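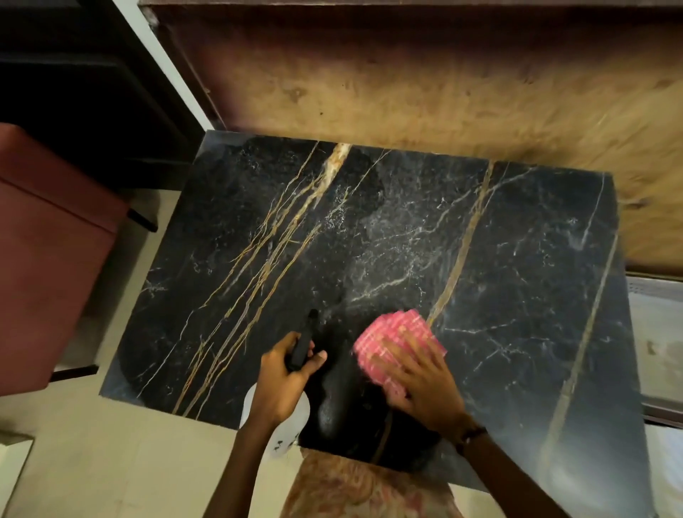 I have been meaning to write up our recording rules since May, when Brenda Sugden asked me over a cheese sandwich whether they existed anywhere apart from inside my head. They didn't, quite. They existed on the back of a delivery note, and in a long email I'd sent to Raelene Paewai at Nendside, and the rest was just me saying "ooh, could you do that one again?" across the room. So I've made a pot of tea and I'm going to have a proper go at it (bear with me, I do wander).

For anyone new to the blog, I look after the household tasks at Plinholm. People do ordinary chores while wearing a camera, and the recordings go towards teaching a robot to do the same chores. Table wiping is my favourite of the lot. It sounds like the dullest thing in the world and it's full of little decisions! Where do you spray first? When do you turn the cloth? How do you know you've finished?

The first rule, and the one I'm fussiest about, is one job per recording. If the job is wiping a table, then the recording is wiping a table, and it doesn't drift into straightening a chair or having a quick go at the windowsill. I say this with love, as I'm a terrible drifter myself. My own very first batch had to be thrown out for exactly that.

Next comes both hands in view. A spray bottle in one hand and a cloth in the other is a lovely thing to learn from, as the two hands are doing quite different jobs and have to keep out of each other's way. But if one of them wanders off below the camera we've lost half the lesson. We ask people to look down at their work, a bit more than feels natural, and to keep their chin tucked. Raelene found that pausing for a breath before the first spray helped her settle into it, so that's gone in the rules too.

Then there's the bottle. Every bottle gets its contents written on it, in marker pen, on the bottle itself. I know the labels from the printer look smarter. They also slide off the moment they get damp, and I have peeled enough of them off my sleeve to have a firm opinion. Handwriting is fine, so long as somebody else can read it.

Surfaces caused the longest argument, and I was on the losing side. I wanted plain pale tables to start with, to keep things easy. Pearce wanted the awkward ones in from the beginning: dark stone, shiny stone, anything with veins and speckles running all over it, where a pale streak might be a smear or might be the pattern. Pearce was right, I'm afraid. People have tables like that at home, and a robot that has only met a plain white top is going to scrub away at a bit of gold veining until teatime. So the rule is now that no more than 15 recordings in a row can be done on the same surface, and patterned ones go in from the first day.

We also leave the room as it is. Stained boards, scuffed tiles, whatever furniture lives there, it all stays put. The only things we move are people's post and family photos, and those get put back exactly where they were.

The last big one is about pace. Wipe at the speed you'd wipe at home. Some people slow right down, as if they were showing a toddler, and others race through it like they're being timed. Neither is much use to us. When Terkell went back through the first 234 recordings, 46 were set aside, and most of those were simply too slow and careful to look like anybody cleaning anything.

After six recordings you stop and have a rest, and I do mean a real one, with a sit down and a drink. Wrists get tired before people notice.

Brenda has printed all this out for the wall and already crossed out one of my sentences for being too long. The new people start on Tuesday, so if you can think of something I've missed, do leave a comment before then and I'll squeeze it in at the bottom.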